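Speaker notes: Learning when not to grasp. Bin clearing with a push-or-pick policy
Gramine project, talk version with slide cues

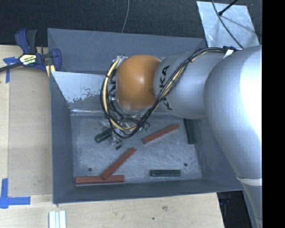 Slide 1. Title

Good afternoon, and thank you for the invitation. I will speak for the first part about the problem, then the method, then one result which surprised us and one which did not. Please stop me if a word is not clear. My slides have little text and I prefer questions during the talk.

(Wait until the lights are lower. Do not start with the video.)

Slide 2. The task

We have a metal bin and a small number of long blocks. The arm must take all blocks out. It sounds like an easy task, and for a block in the middle of the floor it is an easy task. The trouble comes with a block which lies along a wall, or with two blocks which touch each other. The fingers need some space on both sides. At the wall there is space only on one side.

Say here: many papers measure the success of one grasp. We measure whether the bin is cleared. These are different numbers, and a system can look very good in the first and quite bad in the second.

Slide 3. What people usually do

The common way is to predict a grasp quality for every position in the image and take the best one. If the best one is poor, the robot tries it anyway. It fails, the block moves a little by accident, and the robot tries again. I used such a system for a long time. Often the accident helps. So the question of Gramine was simple: if the accident helps, can we make it on purpose?

(Pause. This sentence is the whole talk.)

Slide 4. Two actions

The policy has 2 actions, pick and push. A pick is a position and an angle. A push is a start point, a direction and a length. The length is fixed in the first version. I was against this, my co-authors were for it, and they were right, at least for this bin.

Both actions get a value from the same network. The value is an estimate of how many more actions will be needed until the bin is cleared. Lower is better. A push costs one action, the same as a pick, so the policy will push only if it expects to save more than it spends.

Do not show the equation unless someone asks. It is on the backup slide.

Slide 5. Training data

We collected 300 episodes on the real arm. One episode begins with the blocks thrown in by hand and ends when the bin is cleared or when the limit of actions is reached. In the first half, the action was chosen partly at random. In the second half, we used the policy with a small amount of noise.

Mention the simulator. We tried to begin in Vrettos, our in-house simulator, and to transfer. Picking transferred well. Pushing did not transfer well. The friction between a block and a scratched floor is difficult to model, and a long block turns when it is pushed away from its center. In the simulator it turned too much. In the end we kept Vrettos for the picking part only.

Slide 6. Comparison

Baseline one is Fidetti, the pick-only system from our earlier work. Baseline two is Brulusska, where pushing is allowed but a hand-written rule decides when. All three systems use the same arm, bin and blocks, and the same start positions, as closely as we can put them back by hand.

Explain the start positions slowly, because last time there was a question. We have 7 layouts. In each of them, one or more blocks is at a wall or in contact with another block. We do not use a layout where every block is free. There the three systems behave almost the same and we would learn nothing.

Slide 7. Results

(Point to the left plot first.)

The learned policy clears the bin with fewer actions than both baselines in all layouts except 2. In those 2, the hand-written rule is better. I want to be open about this. Both are layouts with a block in a corner, and the rule was written by a person who thought a lot about corners.

The part which surprised me: the policy pushes less often than Brulusska. I expected more. It picks the free blocks first and pushes later, when the floor is more open and a pushed block has somewhere to go. We did not tell it this order.

Slide 8. Failures

Play the video now, without sound.

First failure: the push goes along the wall, the block slides but stays against the wall, and the policy repeats the same push. It has no memory of the last action. Adding the last action as an input reduced this but did not remove it.

Second failure: two crossed blocks. The push moves them together as one piece.

Slide 9. Next steps

Variable push length, then blocks of different lengths in one bin. We also want to test a second bin with lower walls, where the wrist can come closer to the side.

If time is short, skip slide 9 and go to questions. Keep slide 7 on the screen during the discussion.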